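Wisdale Simulation Group - minutes, January meeting
Present: Graziella Valentini (chair), Clem Pirihi, Kane Treloar, Kylie Tapsell (notes)
Apologies: Rochelle Te Moana
Started 3:30 p.m.

1. Last minutes
Accepted with one fix: the Prasertsri arm goes under "shared equipment."

2. House rules for simulated runs, draft 2
Graziella was delighted with how far the draft has come since Clem took it on, and so were the rest of us! We went through it line by line.

Naming. Every run carries the task name, the scene version and the random seed. Agreed.

Failed runs. These stay in the set and get labeled as failures. Kane had been deleting his and is happy to stop - he thinks the Likholm comparison will be far more useful with them in.

Set size. A set needs 1000 runs before anyone quotes a success rate from it outside the group. Clem wanted a smaller pilot size as well, and we settled on 200, with the word "pilot" in the title every time. Agreed.

Contact settings. Friction and finger force are written down at the start of a set and left alone until it is finished. If they have to change, it's a new set. Kylie asked whether this covers the lighting too. Yes, and camera placement.

3. Wrist view check
Clem's new rule: before a set starts, one still from the wrist view goes into the run log, and a second person signs it off. Both fingertips must be in view and the gripper must be empty. We tried the wording out on a still and it worked really well, with the two gray fingers easy to tell from the opening and dark panel behind them.

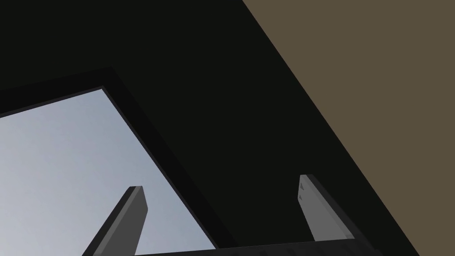 Rochelle had sent a note asking that the second person never be the one who built the scene, as she has signed off her own work before and missed things. Everyone liked this and it went straight into the draft.

Kane asked how long stills are kept. As long as the runs they belong to.

4. Brurnetti visit
They'd love to see the rules in use. Graziella to offer them a morning in March.

Actions
Clem - draft 3, with Rochelle's change
Kane - relabel the Likholm runs he still has
Kylie - add a sign-off line to the run log

Closed 4:40 p.m.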